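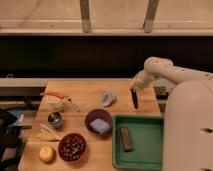 Skumer cell

The Skumer cell is a single-arm tabletop manipulation station operated by the Werberg laboratory at Dudavholm. It consists of a white arm on a fixed base, a gripper and a wooden work table. The cell was commissioned under Verena Zaugg and has kept its original layout through one change of controller.

Setup

The table is levelled before the base is bolted down. The arm is then homed and the tool centre point is taught against a steel pin at 8 positions. Household objects, such as bowls, a sponge, a tray and a metal cup, are laid out by hand. Travel speed is limited to 300 mm/s during teaching. Any change of gripper fingers requires the tool centre point to be taught again.

Maintenance

Finger pads are wiped after each session and replaced at 900 operating hours. Cables are checked for chafing at the wrist, and base bolts are retorqued every August. Joint grease is supplied by Danzer under part number 331; other greases are not approved for the wrist joints.

Repair

On Jun 12, 2020, the wrist encoder was replaced following repeated homing faults. The old unit had a cracked connector housing. Calibration offsets were re-entered manually, and the revised values are kept in the cell logbook with the grey service binder.

See also

Tool centre point
Gripper calibration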